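## 3.2 Warum Leute Kartons behalten

Ich gebe es gleich zu: Auf das Thema bin ich beim Umzug gekommen, also durch meinen eigenen Kleiderschrank. Ganz oben standen da Schachteln, deren Inhalt ich seit dem Studium nicht mehr angefasst hatte, und ich konnte keine einzige wegwerfen. In der Literatur zum häuslichen Aufbewahren kommt so etwas erstaunlich selten vor. Es gibt viel über Keller und Dachböden, viel über Erbstücke, aber die schlichte Schachtel im Regal läuft meistens nur als »Behältnis« mit (wenn überhaupt!).

Für die Befragung in Stirnitz haben wir deshalb ganz bewusst klein angefangen. Wir haben 800 Haushalte angeschrieben, 70 haben uns am Ende zu sich nach Hause gelassen, und das ist für so eine private Angelegenheit gar nicht schlecht. Nhàn Đoàn hat den größten Teil der Gespräche geführt, meistens am Küchentisch, und ich saß daneben und habe mitgeschrieben. Die Leitfrage war immer dieselbe: »Welche Schachtel würden Sie als letzte hergeben?« Danach lief das Gespräch fast von allein.

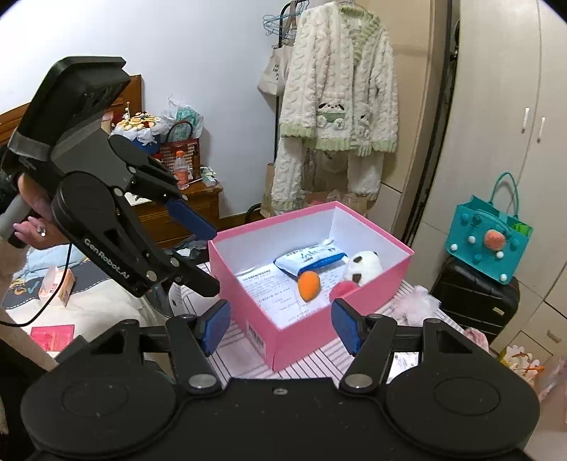 Was mich dabei am meisten überrascht hat, war die Sprache. Kaum jemand redet von »Aufbewahrung«. Die Leute sagen »meine Kiste«, »das Zeug von früher«, eine Frau sagte sehr bestimmt »das Archiv«. Wir haben die Transkripte in Amemix verschlagwortet und kamen auf 3446 Textstellen, in denen ein Behälter vorkommt. In der ersten Runde hatte ich noch brav nach Material sortiert, Pappe hier, Blech dort, und das war ziemlich unbrauchbar. Erst als wir nach dem Verb gegangen sind (hineinlegen, vergessen, umräumen, herzeigen), kam etwas Ordnung in die Sache.

Bei »umräumen« lohnt ein zweiter Blick. Etwa 14 Befragte erzählten, dass sie den Inhalt regelmäßig in eine andere Schachtel umziehen lassen, ohne dabei etwas auszusortieren. Pruvost nennt das »leeres Ordnen«, und ich finde den Begriff ehrlich gesagt zu streng. Leer kam mir daran wenig vor, im Gegenteil: Beim Umräumen wurde gelesen, gelacht und telefoniert, und zweimal ist der Kaffee darüber kalt geworden. Ich schlage stattdessen »Durchsicht« vor, auch wenn das ein bisschen nach Steuererklärung klingt.

Beim Schuhkarton kommt noch etwas dazu. Er hat ein Maß, das alle kennen, er passt in fast jedes Regal, und er hat nichts gekostet. Gekaufte Ordnungsboxen, etwa die der Serie Grinance, wurden in den Gesprächen dagegen gern mit Preis und Kaufort vorgestellt, bevor überhaupt vom Inhalt die Rede war. Beim Schuhkarton ging es sofort um die Sachen darin.
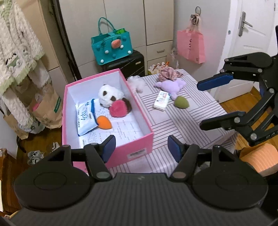
*Abb. 2: Offener rosa Schuhkarton ohne Deckel auf einem Tisch mit gestreifter Decke; vorn ein Strichcode-Etikett.*

Das Etikett bleibt übrigens oft dran. Ich hatte erwartet, dass es irgendwann abgezogen oder überklebt wird, und habe in den Gesprächen ausdrücklich danach gefragt. Die häufigste Antwort war ein Schulterzucken. Einige schreiben mit Filzstift daneben, was drin ist, andere verlassen sich auf die Farbe des Kartons. Auf die Beschriftungen komme ich in Abschnitt 3.3 zurück, dort auch mit den Fällen, in denen außen »Fotos« steht und innen seit Jahren Ladekabel liegen.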